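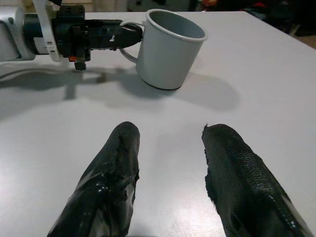 Figura 3. Taza de plástico gris claro, sujeta por el asa.

4. La vajilla de uso común en la vivienda compartida

4.1. Delimitación del objeto

Se entiende por vajilla de uso común el conjunto de piezas que los residentes de una vivienda compartida emplean sin asignación personal expresa. Quedan fuera de la definición los utensilios de cocción, los envases de conservación y las piezas que un residente guarda en su habitación. La encuesta se realizó en 77 viviendas de los distritos de Cakero y Tarnance, todas ellas con cocina única y con al menos tres residentes sin vínculo familiar entre sí. Cada vivienda cumplimentó un registro durante seis semanas, a partir de marzo, en el que se anotaban las incorporaciones, las roturas y los traslados de piezas fuera de la cocina.

El registro distingue entre piezas heredadas, es decir, presentes en la vivienda antes de la llegada del residente más antiguo, y piezas aportadas. La distinción resultó menos firme de lo previsto. En varias viviendas los propios residentes discrepaban sobre el origen de una misma fuente o de un juego de tazas, y el cuestionario hubo de admitir una tercera categoría, la de procedencia no acordada.
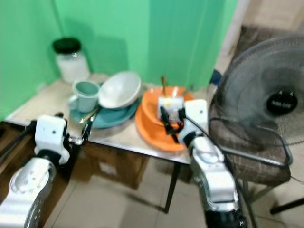
Esta última categoría reúne, ante todo, piezas de plástico y de loza sin decorar. Las piezas con valor afectivo declarado conservan casi siempre un titular reconocido, aun cuando todos las utilicen a diario. Puede sostenerse, por tanto, que la propiedad se recuerda en función del apego y no del uso – hipótesis que ya apuntaban las entrevistas preliminares y que el cuestionario no permite contrastar por entero.

En cuanto a la reposición, predomina la compra individual no reembolsada. El fondo común, allí donde existe, se destina a productos de limpieza y a alimentos básicos, y rara vez cubre platos o vasos. Los residentes entrevistados describen la rotura de una pieza común como un hecho que se comunica de viva voz, por lo general en la cocina y sin consecuencias económicas.

4.2. Nota sobre el trabajo de campo en Tarnance

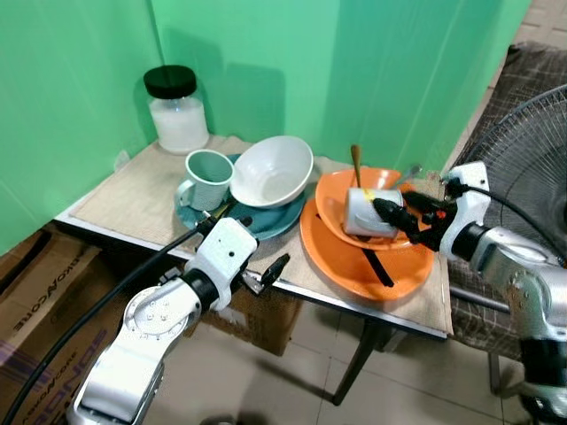
Ramil Dumlao
Área de Estudios de la Vivienda, Instituto Zoltberg

Las visitas de Tarnance se concertaron a última hora de la tarde, cuando coincidía en casa el mayor número de residentes. La entrevista colectiva precedía siempre a la individual. Se observó que, en presencia de los demás, los residentes tendían a declarar como común toda la vajilla de la cocina, mientras que a solas identificaban piezas propias y expresaban reservas sobre su empleo por terceros. En seis viviendas ambas declaraciones resultaron incompatibles y se optó por conservar las dos en la ficha, con indicación del orden en que fueron obtenidas.

El lugar de almacenamiento ofrece un indicio complementario. Las piezas guardadas en estantes abiertos se consideran disponibles; las depositadas en armarios altos o detrás de otras se tienen por reservadas, aunque no medie acuerdo alguno. Los residentes de llegada reciente aprenden esta norma por observación o por corrección ajena.
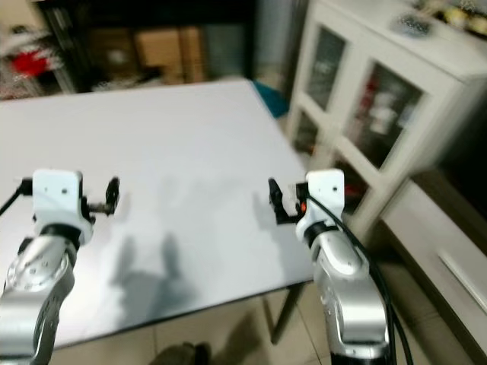 Nathalie Wuyts objeta, en sus comentarios a la versión preliminar, que el armario alto puede indicar simple desuso, y advierte de que «una pieza olvidada y una pieza reservada ocupan a menudo el mismo estante». Propone preguntar por la última vez que se empleó cada pieza antes de atribuirle titular. La observación se ha incorporado al cuestionario revisado, que se aplicará en el distrito de Lewis; los datos de Cakero y Tarnance se presentan sin esa corrección.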